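暮らしの便り > 読みもの > 布と手入れ > 古い布をほどく季節

古い布をほどく季節

朝晩の風が少し変わってきましたね。日中はまだ半袖で過ごしているのに、夜になると足もとに何か掛けたくなって、押入れの奥から薄手の毛布を引っぱり出したりしています。皆さまのところはいかがでしょうか。うちの店、プララン(お客さまからのお便りではPraranceと綴ってくださる方のほうが多いのですが、どちらでもちゃんと届きます)では、九月に入ると毎年きまって「古い布をどうしたらいいでしょう」というご相談が増えます。衣替えにはまだ早いけれど、引き出しを開けてみる気にはなる、ちょうどそのくらいの時期なのでしょうね。

そこで今月の読みものは、家に眠っている布のことを書いてみます。新しい布のご案内は次の便りにまとめて載せますので、今回はお茶でも淹れて、のんびりお付き合いいただけたらうれしいです。いつものことながら長くなります。すみません、短く書こうと思って机に向かうのですけれど、布の話になるとどうしても。

母の浴衣のこと

きっかけは、母が若いころに着ていた浴衣でした。紺地に白い菊の、どうということのない木綿の浴衣です。袖口が擦れて、裾のほうには何の汁だかわからないしみがあって、もう外に着て出るものではないのですが、捨てようとすると手が止まる。そうやって箪笥の下の段に、かれこれ長いこと入れたままになっていました。

それを今年の夏、思い切ってほどいたのです。

ほどくというのは、縫い目の糸を切って、仕立てる前の布の形に戻していく作業です。着物や浴衣はもともと反物をまっすぐ断って縫ってありますから、糸を抜いていくと、また長い四角い布に戻ってくれます。洋服だとこうはいきません。袖ぐりや衿ぐりの曲線があるので、ほどいても不思議な形のきれがばらばらと残るだけで、それはそれで面白いのですけれど、使い道を考えるのにちょっと頭をひねります。

夕飯のあと、ラジオを小さくつけて、少しずつほどきました。一晩で衿、次の晩に片袖、というくらいのゆっくりしたもので、眠い日はやりません。縫ったのは祖母です。運針がとても細かくて、ところどころ、糸が足りなくなったのか色の違う糸に替わっているところがありました。表からは見えない場所なんですよ。あの几帳面な祖母が、見えないところではちゃっかりありあわせの糸で済ませていたのだと思うと、なんだかおかしくて、ひとりで笑ってしまいました(その糸は捨てられなくて、小さな瓶に入れてあります)。

ほどき終えた布は、衿の裏や縫い代のところだけ、染めたときのままの濃い紺が残っていました。表に出ていたところはすっかり色が抜けて、やわらかい水色に近くなっています。同じ布なのに、まるで二枚の布を継いだみたいに境目がくっきり。洗えば馴染むかと思ったのですが馴染まず、でもその境目が気に入ってしまって、今は台所の小窓の目隠しになっています。

ほどくときの道具

道具はたいしたものは要りません。リッパーと、先の細い糸切りばさみ、それから毛抜き。毛抜きは眉用のものでも間に合いますが、先が斜めのものより平らなもののほうが、短い糸くずをつまみやすいように思います。

リッパーは切れなくなったら迷わず買い替えてください。あれは消耗品です。私はずっと同じものを使い続けていて、あるとき新しいのに替えたら、バターを切るみたいにすっと糸が切れて、今までの苦労は何だったのかとがっくりしました。切れない刃で無理に押すと、糸ではなくて布のほうを切ってしまいます。一度やると、そこだけ三角に口があいて、それはもう悲しい気持ちになりますので。

それから明かり。濃い色の布に濃い色の糸で縫ってあるものは、夜の電灯ではまず見えません。紺や黒のものは昼間の窓辺でどうぞ。どうしても夜しか時間がないという方は、布の裏に白い紙を一枚はさむだけでもずいぶん違います。

糸を切る間隔は、縫い目の三つか四つおきくらいで大丈夫です。全部の目を切ろうとするとくたびれますし、糸くずも細かくなって後始末が大変になります。間をおいて切って、反対側の糸をそっと引くと、すうっと長く抜けてくれることがあって、あの瞬間がたまらなく好きです。布の弱ったところでは引っぱらずに、面倒でもひと目ずつ。

布の端をつまんでみる

ほどいた布や、しまいっぱなしだった布がまだ使えるかどうか、どうやって見分けるのですか、というご質問もよくいただきます。

私は、まず端をつまんでみます。縫い代だったところと、いちばんよく使われていたところ。この二か所をそれぞれ指先でつまんで、軽くこすり合わせてみると、同じ布でも厚みがずいぶん違うことに気づきます。それから両手で持って、たて糸の方向、よこ糸の方向にそれぞれ静かに引いてみる。みしっという小さな音がしたり、光に透かしたときに糸と糸のあいだが筋になって見えたりしたら、そこは負担のかかるものには向きません。袋ものの持ち手や座布団の側にはせず、飾り布や、別の布に重ねて刺し子にするような使い方がよいと思います。

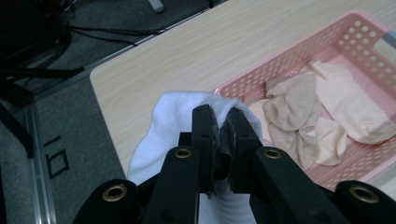
洗うまえに、ひと晩だけ水に

長くしまってあった布は、いきなり洗濯機に入れないでください、とこればかりは声を大にして申し上げたいのです。

まず、たらいか洗面器に水を張って、畳んだまま静かに沈めます。洗剤は入れません。木綿や麻なら、そのままひと晩。朝になると、水が薄い麦茶のような色になっていることがありますが、驚かないでくださいね。糊や、長年の埃や、畳んだところに溜まっていたものが出てきただけで、布が悪くなったわけではありません。水を替えて、もう一度。色の出る心配がある布は、先に隅のほうを濡らして白いタオルで押さえてみて、タオルに色が移るようでしたらひと晩はおかず、短い時間で引き上げます。絹や、何でできているのかわからない布は、どうか家で水につけず、お店か染み抜き屋さんに相談なさってください。

そのあとで中性洗剤を少し溶かして押し洗い。こすらない、ねじらない。脱水も、バスタオルにくるんで上から手のひらで押すくらいで十分です。竿に干すときは、布の耳(織り端のところです)をまっすぐ揃えて、半分に掛けてからぱんぱんと手で叩いておくと、アイロンがうんと楽になります。

麻だけは、からからに乾ききる前に取りこむのがおすすめです。少し湿り気が残っているうちにアイロンをかけると、しわが気持ちよく伸びます。うっかり乾かしきってしまったら、霧を吹いてくるくる巻いて、ビニール袋に入れてしばらくおいておくと、湿り気がまんべんなく回ってくれます。私はよく、袋に入れたまま忘れて寝てしまうのですが、これは夏場はいけません。かびます。やりました。

フェールレさんの麻のナプキン

夏の終わりに、うれしいお客さまがありました。セルモン(Celmont)の町で長年、古い麻布の手入れを教えていらっしゃるVeerle Van Rooijさんです。お名前の読み方を何度も伺って、フェールレさん、と店の者みんなで練習したのですが、ご本人は「どう呼んでもらっても振り返りますよ」と笑っていらっしゃいました。

フェールレさんが鞄から出して見せてくださったのが、おばあさまの代から使っているという麻のナプキンでした。隅に赤い糸で小さく頭文字が刺してあって、その横に、布の真ん中あたりまで続く繕いの跡があるのです。それが、近くで見てもどこまでが元の布でどこからが繕いなのか、よくわからない。織り目を一本ずつ針で拾って、織り直すようにして埋めてあるのだそうです。

「この穴は、誰かがろうそくの火を落としたところ。こっちは私が子どものとき、はさみで切ったところ」

切ったところだけは、少し糸が太いんですよ。叱られながらご自分で繕ったから、と。おばあさまは直し方を教えてくれはしたけれど、手は出してくださらなかったそうです。それを今でも食卓で使っていらっしゃるというのが、なんともいいなあと思いました。

しまい方についても伺いました。フェールレさんのお宅では、洗い上がった麻は棚の一番下に入れて、使うときは一番上から取るのだそうです。そうすると全部の布が順ぐりに出番をもらえて、同じものばかり傷むことがない。それから、畳み目の位置をときどき変えること。いつも同じところで折っていると、折り山から先に擦り切れていくのだそうです。言われてみれば、うちのテーブルクロスもきれいに十字に弱っておりました。帰ってすぐ、三つ折りに畳み直しました。

糊をきかせたまましまわない、というのも教わりました。次に使う前に糊づけするのが本当で、糊のついたまま置くと虫が喜ぶのだとか。母も同じことを言っていましたっけ。遠い国のおばあさまとうちの母が同じことを言っているので、布を持つ人の考えることはあまり変わらないのかもしれませんね。

小さなきれの使い道

大きな布はまだいいのです。困るのは小さなきれですよね。手のひらほどの、何にもならないけれど捨てられない、あれです。

ひとつは、鍋つかみの中身。洗いざらした木綿のきれを重ねて、ざくざくと粗く縫い止めて芯にします。化繊のまざったものは熱で溶けることがあるので入れないでくださいね。外から見えないので、柄がけんかしても気になりません。

もうひとつは、細く裂いて紐にする方法。木綿でしたら、端に少しはさみを入れて両手で引けば、ぴいっと気持ちのよい音をたてて裂けます。糸の埃がふわふわ飛びますから、窓をあけて、できれば前掛けをして。裂いた紐はくるくる玉に巻いておいて、古新聞を束ねたり、トマトの枝を支柱に結んだり。やわらかいので茎を傷めませんし、見た目もなかなか可愛らしいのです。うちの裏庭のトマトは今年、元浴衣や元シーツで結ばれて、たいそう賑やかでした。

それから、お便りでダネシュヴァル(Daneshvar)通りの喫茶店の奥さまが教えてくださったのが、瓶の蓋の下敷き。梅干しやらっきょうの瓶の、蓋と口のあいだに丸く切ったきれを一枚はさんでおくと、蓋が固くならずに開けやすいのだそうです。早速まねしております。汚れたら取り替えるだけなので気楽でいいですね。ただし密閉したいものには向かないので、そこはお加減ください。

どうしても使い道の思いつかないきれは、窓の桟を拭いてからさようなら、ということにしています。最後にひと働きしてもらうと、こちらの気持ちも片づきます。

お便りから

前号の「ボタンの付け替え」の回には、たくさんのお返事をありがとうございました。糸足の巻き方がわかりにくかったというお声がありましたので、店頭に見本を置いておきます。大きめのボタンで作ってありますから、どうぞ手に取って、裏返してご覧ください。

「祖父の背広をほどきたいが、芯地が張りついていて手に負えません」というご相談もありました。古い背広の芯は、手で縫い止めてあるものと、糊で貼ってあるものがあります。縫い止めてあるものでしたら根気よく糸を切れば外れますが、糊で貼ってあるものは表地まで一緒に傷むことが多いので、身頃はそのままにして、袖や、裏のきれいなところだけを取るほうがよいかもしれません。お急ぎでなければ一度お持ちください。一緒に触ってみましょう。

手芸用の棚の、1244番の生成りの麻をお探しの方が続いております。ご不便をおかけしていますが、次に織り上がってきましたら、また入口の黒板に書きますね。少し厚手の別の生成りなら今もありますので、ふきんにされる方はそちらでもよろしいかと思います。

ほどきものの会のお知らせ

秋の「ほどきものの会」を、いつもの二階の部屋でひらきます。火曜日の朝10時から、お昼をはさんでのんびりと。会費はお茶とお菓子がついて2000円です。ほどきたいものをひとつお持ちください。浴衣でも、シャツでも、お子さんの小さくなった体操着袋でもかまいません。リッパーと糸切りばさみはお貸しできますが、使い慣れたものがある方はどうぞご持参を。

手元の見えにくい方のために、明るい窓側の席をあけておきますので、お申し込みのときにひとことお声がけください。お菓子はヤサ(Jasa)さんの焼き菓子をお願いしてあります。去年の会でいちばん早くなくなった、あの胡桃の入ったのも頼んでおきました。粉砂糖がたっぷりかかっていますので、召し上がるあいだは布を膝から下ろしておいてくださいね。去年、私が紺の布の上にやってしまいましたので……。

お申し込みは店頭かお電話でどうぞ。留守番電話になっておりましたら、お名前と、何をほどきたいかを吹きこんでおいてください。折り返しお電話いたします。

次の便りでは、秋冬の毛織物のことと、湯たんぽの袋の作り方を書くつもりです。型紙も一緒にお入れしますので、やわらかい古セーターがありましたら、処分せずにとっておいてください。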